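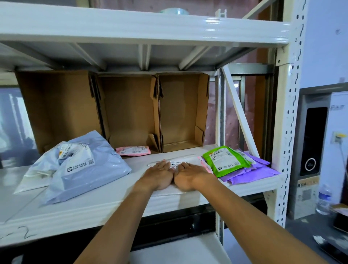 Seed Swap by Mail: A Huge First Winter

When we floated the idea of a postal seed swap in the fall newsletter, I was hoping for maybe a couple dozen envelopes. We got 926 packets! They came in padded mailers, in old greeting card envelopes, in pill bottles, and in one case folded inside a page of crossword puzzles (every clue filled in, very impressive). Thank you, thank you, thank you to everyone who saved, dried, labeled and mailed.

If you missed the first round, the swap works like this. You send us seed you grew yourself, with the plant name, the year you picked it, and anything you'd want a neighbor to know. We sort it, put it on the list, and you choose the same number of packets back. If you have nothing to send this year, ask anyway. We have plenty, and you can pay it forward next fall.

Beans were the runaway favorite, as they always seem to be in Drestevwood. Pole beans, bush beans, speckled ones, a black one that climbs like crazy. Tomatoes came second, and then a flood of marigolds — so many marigolds that we are giving a packet to anybody who so much as writes to say hello. We are short on onions, leeks and parsnips. Onion seed doesn't keep well past a year or so, so if you let a few go to flower this summer, please think of us.

A word on squash

Several people sent squash seed without knowing what else was blooming nearby. Squash cross very easily, and the seed inside a perfectly nice zucchini can grow into something strange and tough the next year. I love a surprise in my own garden, but I'd hate to hand one to somebody with room for a single plant! From now on, please write "open pollinated, not isolated" on the packet if you aren't sure. We'll list those separately as mystery squash. Hannelore Koller has already asked for all of them.

Hannelore also ran our germination tests this year, with damp paper towels on top of her refrigerator. Ten seeds to a towel, rolled up and checked every morning. Most of the lettuce was up in three days. The parsley took so long that she gave up on it twice. Anything that sprouted poorly is marked on the list, and you should sow those thickly.

Packing your packets

The post office's sorting machines are hard on big seeds. Beans and peas need a padded mailer or a small box, and nine times out of ten the crushed ones we open came in a plain envelope. Small seeds like lettuce and poppy travel fine in paper, but tape the corners, please. They find every gap. Make sure everything is bone dry before you seal it, and skip the plastic bags unless you're certain. One bag of sunflower seed arrived with a fuzzy gray coat, and it had to go straight in the trash.

Orders for the spring round close at the end of March. We have 700 packets left on the list as I write, and I would love to see every last one of them in the ground by summer. Next year I'm aiming for 1,000 coming in, and after the winter we've had, that doesn't feel like a stretch at all.

And send pictures of what comes up! Last year's sweet peas on the Rana Street fence made my whole month.

Search the newsletter Enter keywords Go

Related items
Starting Onions Indoors
How Long Does Seed Really Keep?
Saving Tomato Seed the Messy Way
Spring Seed List

Contact the newsletter | © Drestevwood Garden Club | Back to top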